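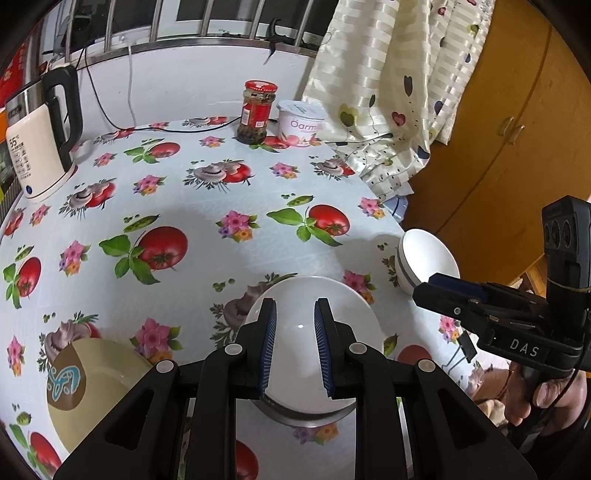 Stacking mixed bowls and plates on a wipe-clean tablecloth without the pile creeping

Asked by Ásdís Riis

We eat at a table with a glossy printed cloth (vegetables and flowers, wipe-clean, bought as a Treloar offcut). After meals I clear everything into one stack at the table and carry it to the sink. The crockery doesn't match: plates from two sets, bowls in three sizes, one metal dish. The stack leans within a minute or so and has slid twice. Nothing broken yet. The table is level, checked both ways. Is the cloth at fault or is it the order I stack in? I would prefer to keep the cloth. There is no room for a tray larger than a dinner plate once the kettle is out.

Sorin Trajkovski

It's the order. A glossy cloth has low friction, but a stack standing upright puts no sideways load on it. The lean comes first and the slide follows.

Sort by foot diameter before you lift anything. Turn each piece over and measure the ring it stands on, not the rim. Widest foot at the bottom. Flat plates go together, then shallow dishes, then bowls. A bowl nested in another bowl of the same shape is stable. A bowl whose foot lands on the curved wall of a wider one is not, and everything above it takes the same angle.

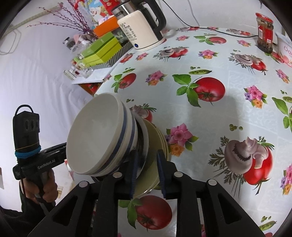 Bowls are the usual cause when a pile tips, and the size of the top one matters most. A large bowl has its weight far out from the foot, so any error lower down is multiplied. Compare the photo: the olive-yellow plates lie closely layered, rim to rim, while the stack as a whole leans to the left with a large empty bowl uppermost. There is also a gap between the bowls and the greyish dish behind them. I would take that dish out and make a second pile. Two low stacks carried separately are quicker than one swept up off the floor.

Scrape before stacking. A spoon or a crust left between two plates is enough to start a lean.

Arash Mazandarani

Agree on foot diameter. Two additions.

Moisture matters more than gloss. A wet foot ring on vinyl will skate when pushed. Wipe the cloth and the underside of the bottom plate, then stack. I keep a square of ribbed shelf liner for this (Pendeck, cut from the roll) and put it under the first plate. It goes in the drawer afterwards and does not mark the cloth.

Also check that the cloth itself is not moving. Lift the edge. If there is bare varnished wood underneath, the cloth can travel with the stack on it. A thin felt underlay stops that. Clips at the corners help less than you would expect on a long table.

My limit is 5 pieces if any of them is a bowl.

Jui-lin Wu

just get matching bowls. we did and it stopped

Recent in Kitchen and Table

Removing pickle brine stains from a vinyl cloth
Kettle lead too long for the table, safe way to shorten the run?
Vulstead enamel dish, rust at the rim
Do clear coloured plates scratch more than white ones?
Jar lid will not turn (66 replies)
Grarura drawer liner, which side faces up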